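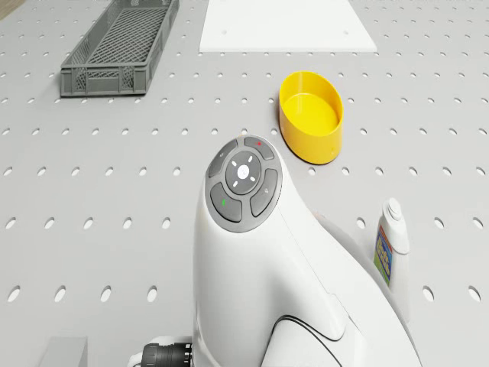 타공 상판 작업대와 그 위에 놓인 짙은 회색 플라스틱 상자

우르키호 동네 부엌, 4월에 문 엽니다
함께 만들고 함께 먹는 공유 주방, 첫 계절 프로그램과 참가 신청 안내

3월 4일, 우르키호 — 식문화 단체 에스티에르(Estier)가 오는 4월 우르키호 구시장 골목에 공유 주방 '우르키호 동네 부엌'을 연다. 오래 비어 있던 제분소 1층을 고쳐 만든 공간으로, 한 번에 44명이 둘러앉을 수 있는 긴 식탁과 조리대, 빵 굽는 화덕, 그리고 뒷마당 텃밭까지 갖췄다. 동네에 이런 부엌이 하나 있었으면 좋겠다는 이야기가 나온 지 꼬박 2년 만이다!

처음 이야기가 나온 곳은 골목 끝 빵집이었다. 저녁마다 남은 반죽으로 납작빵을 구워 나눠 먹던 이웃들이 자리가 점점 좁아지자 제분소 건물을 눈여겨보기 시작했고, 건물을 물려받은 암파로 코야도 씨가 흔쾌히 열쇠를 내주었다. 코야도 씨는 "어릴 때 여기서 밀가루를 뒤집어쓰고 놀았는데, 다시 빵 냄새가 난다고 생각하니 벌써부터 설렌다"고 말했다.

부엌의 첫 계절 주제는 '콩과 봄나물'이다. 병아리콩과 누에콩, 완두를 중심에 두고 지역에서 나는 푸른 채소를 곁들인다. 프로그램을 짠 루시아 코야도 씨는 지난겨울 내내 이웃집을 돌며 집집마다 내려오는 콩 요리를 받아 적었는데, 그렇게 모은 조리법이 43가지에 이른다. 같은 누에콩 스튜라도 어느 집은 박하를 넣고 어느 집은 마늘종을 넣는다. 훈제 고추를 먼저 볶느냐 나중에 뿌리느냐를 두고는 지금도 의견이 갈린다(개관 주간에 두 방식을 나란히 끓여 볼 예정이다).

수업은 오전반과 저녁반으로 나뉜다. 오전반은 에스페란사 발카르셀 씨가 맡아 말린 콩 고르기와 불리기, 국물 내기 같은 기본기를 천천히 다룬다. 저녁반은 퇴근길에 들를 수 있도록 한 냄비 요리 위주로 꾸렸고, 만든 음식은 그 자리에서 다 같이 먹는다. 칼질이 서툴러도, 콩이라면 질색하던 사람이라도 대환영이다.

발카르셀 씨는 "콩 요리는 기다리는 시간이 절반인데, 그 시간에 나누는 수다가 참 좋다"며 "첫날은 병아리콩을 불려 놓고 각자 집 이야기를 하는 것으로 시작하려 한다"고 전했다.

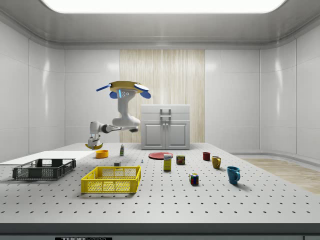 타공 작업대 위의 작고 둥근 주황색 그릇

토요일 장이 서던 옛 마당에서는 유라이 루스냐크 씨가 이끄는 발효 모임도 열린다. 슬로바키아식 양배추 절임부터 이 지역의 올리브 절임까지, 소금과 시간만 있으면 되는 저장 음식을 함께 담근다. 루스냐크 씨는 외할머니에게 배운 대로 캐러웨이 씨를 넉넉히 넣는 쪽을 좋아하지만, 첫 모임에서는 씨를 넣은 것과 뺀 것을 모두 담가 맛을 견주어 보기로 했다. 담근 항아리는 서늘한 지하 저장고에 두고, 모임이 있을 때마다 꺼내 맛을 본다.

텃밭은 세베리노 에스테반 씨의 손을 거쳤다. 돌이 많던 땅을 고르고 퇴비를 섞은 뒤 누에콩과 근대, 파슬리를 심었다. 볕이 잘 드는 남쪽 담장에는 완두 넝쿨이 타고 오를 줄을 매어 두었다. 텃밭은 누구나 드나들 수 있고, 부엌에 온 사람은 필요한 만큼 허브를 따서 쓰면 된다. 에스테반 씨는 "완두는 따서 바로 먹는 게 최고라 부엌까지 못 가는 콩이 많을 것 같다"며 웃었다.

개관 주간에는 약 50명이 먹을 수 있는 큰 냄비 스튜를 마당에서 끓인다. 앉을 자리가 모자랄 수 있으니 접는 의자가 있다면 들고 와도 좋다. 그릇과 숟가락도 각자 챙겨 오면 설거지가 한결 수월하다. 화덕에는 아침부터 불을 넣고, 빵집에서 준비한 반죽으로 납작빵을 구워 스튜에 곁들인다. 아이들은 반죽을 직접 밀어 볼 수 있다.

모아 둔 조리법은 지역 인쇄소 소테덴(Zoteden)에서 얇은 책자로 찍어 부엌에 비치한다. 책자 뒤쪽에는 빈 면을 넉넉히 남겨 방문객이 자기 집 조리법을 써 넣을 수 있게 했다. 루시아 코야도 씨는 "받아 적다 보니 재료보다 사연이 더 길어진 집도 많았는데, 그 사연도 거의 그대로 실었다"고 설명했다.

이용 안내
오전반과 저녁반, 발효 모임은 부엌 현관의 신청 장부에 이름을 적거나 골목 끝 빵집에 말해 두면 된다. 개관 주간 마당 식사는 신청 없이 참여할 수 있다. 음식 알레르기가 있는 참가자는 신청할 때 함께 적어 주기 바란다. 어린이는 보호자와 같이 참여한다. 텃밭 쪽 출입구에는 턱이 없어 휠체어와 유아차가 드나들 수 있다.

문의
에스티에르 우르키호 동네 부엌 담당 루시아 코야도
우르키호 구시장 골목 옛 제분소 1층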